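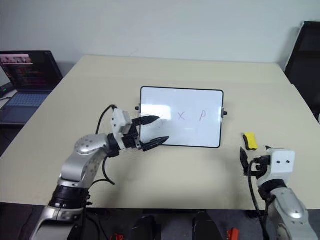
When may a person put a hand on the table while the arms have power?
Only when the program is paused and the second person holds the stop button. In our course this rule has no exception, also for a very short correction.

Rules for the wiping task (Velimir Begović, room Korkby)

Before the start, push the eraser and the whiteboard by hand to feel if they stand firmly. Look at the cables of both arms through one full slow movement. A cable must never be pulled tight at the wrist.

Speed stays at the teaching level for the first 8 runs. After this the group may ask me for more.

Each group has 2 persons with fixed roles: one operates, one watches. The one who watches does not write the notes at the same time. Change roles after run 8.

Write every stop in the log, also the stops you find not important. In April we will compare the logs with the Stallcombe group.

Reading for next time: handout 19, the part on shared workspace.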